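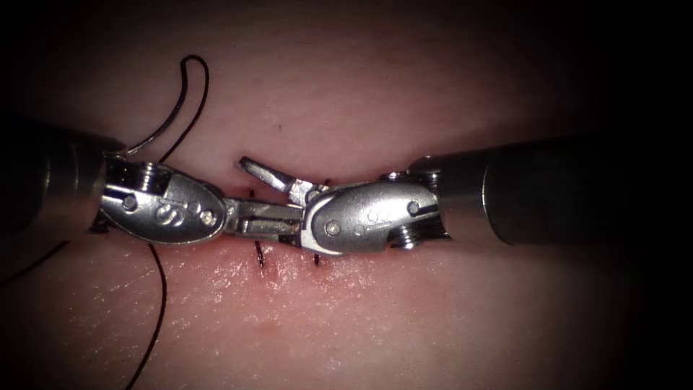 Suturing practice finds a home at Tomeck

21/08/2022

If you have ever wondered how people learn to close a wound neatly, the training rooms at Tomeck have a pretty satisfying answer: they sew, and then they sew some more. The skills center has opened its new suturing course to trainees from across the region, and the first group has already been through (tired fingers and all).

The star of the course is a humble one. It's the practice pad, a soft slab with a skin-like surface that can be cut, stitched, unpicked and stitched again until it's too worn to use. Tomeck went through 452 of them during its trial sessions in February, and 700 more have been ordered from Vondráček to carry the course through the coming year.

"People fall in love with the pads, they really do," said Rostislav Krajčí, who runs the course. "You get one on the table and everybody wants to poke at it. Then you ask them to close a cut so the edges meet without bunching up, and the room goes very quiet!"

That bunching is the thing beginners wrestle with most. Pull the thread too tight and the edges of the cut pucker. Leave it too slack and the gap stays open. Krajčí has his trainees work on one short, straight cut for the whole first morning, bringing the two sides together a little at a time, and he won't let anyone move on to curved cuts until he's happy with how the edges lie.

Trainees start with needle and thread held the traditional way, then move on to longer rows, with less help from the instructor. The basics carry over: where the needle goes in, how deep it travels, where it comes out, and how evenly the stitches are spaced. Passing the needle from one hand to the other takes up most of the second session, and it's the part the first group asked to repeat.

Anežka Gajdoš was one of them. She had done plenty of hand stitching before she signed up and figured she would breeze through the early exercises.

"My first row looked like a shoelace," she said, laughing. "The second was worse, I think, because by then I was trying to be fast. Rostislav told me to put everything down and go get a coffee. When I came back I did three stitches in a row that I was proud of, and I took that pad home with me. It's on my bookshelf."

She now drops in for the open practice hours, when former trainees can book a spot and work on whatever they like. Knots are the popular choice. There's a friendly contest going for the neatest finished row, and the winning pad gets pinned to the board by the door until somebody beats it.

The course takes its exercises from Jumonora, a workbook that starts with single stitches and builds up to long running ones. Each page covers one skill and leaves plenty of blank space for notes, and the copies in the training room are already covered in arrows, underlining and small drawings of needles. Krajčí is adding pages of his own as he goes, including one on how to handle a cut when the surface around it has started to wrinkle.

Money for the pads and thread came from the Edimis learning fund, which gave 3,648 euros toward the first year. The grant also covers a set of magnifying lamps, which trainees in the trial had been asking for from day one.

The course runs over 2 days, with small groups so that everyone gets time at the table. Places for the next round are open now, and anyone who has completed a basic skills course is welcome to apply at the Tomeck front desk. Pads, thread and workbooks are included. Bring short sleeves, and a snack for the afternoon break.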